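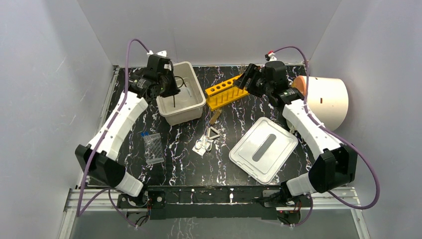
Abbildung 3: Arbeitsplatz mit zwei Roboterarmen und hellgrauem Kunststoffbehälter.

3.2 Ausbildung des Bodenpersonals am Flugplatz Grundberg

Die Forschung zur fliegerischen Ausbildung während des Zweiten Weltkriegs hat sich überwiegend mit den Flugzeugführern befasst. Für den Flugplatz Grundberg liegt mit dem Nachlass Dervishi ein Bestand vor, der eine Untersuchung der technischen Lehrgänge erlaubt. Er umfasst Dienstpläne, Prüfungslisten und Teile der Korrespondenz mit der Werft Kunness; die Beurteilungsbögen sind nur für den zweiten und den vierten Lehrgang erhalten.

Die Lehrgänge für Motorenwarte dauerten zunächst 18 Wochen. Nach der Umstellung des Lehrplans entfielen die Abschnitte zur Werkstoffkunde und zur Instrumentenprüfung, womit sich die Dauer auf sieben Wochen verringerte. Özkan (Kap. 2) deutet diesen Schritt als unmittelbare Folge des Personalbedarfs der Frontverbände. Die Korrespondenz legt eine Ergänzung dieser Deutung nahe: Bereits vor der Umstellung beklagte die Werft den Mangel an Lehrmotoren, sodass ein Teil der vorgesehenen Übungsstunden nicht erteilt werden konnte.

Insgesamt sind in den Prüfungslisten 3000 Teilnehmer verzeichnet. Doppelte Einträge wurden bereinigt, soweit Geburtsort und Dienstgrad eine eindeutige Zuordnung zuließen. Nicht berücksichtigt sind die Angehörigen der Außenstelle Zilwood, deren Unterlagen nach abweichenden Kriterien geführt wurden und in der Spalte »Verwendung« lediglich Kürzel enthalten.

Die Dienstpläne weisen den Samstag durchgehend als Prüfungstag aus. Geprüft wurde vormittags am Motor, nachmittags schriftlich. Bei Nichtbestehen war eine Wiederholung im folgenden Lehrgang vorgesehen, von der nach der Verkürzung jedoch nur noch in Einzelfällen Gebrauch gemacht wurde. Ob die betreffenden Teilnehmer stattdessen in andere Verwendungen überstellt wurden, lässt sich anhand des Bestandes nicht klären. Die Gegenüberlieferung der Werft wird in Abschnitt 3.3 herangezogen.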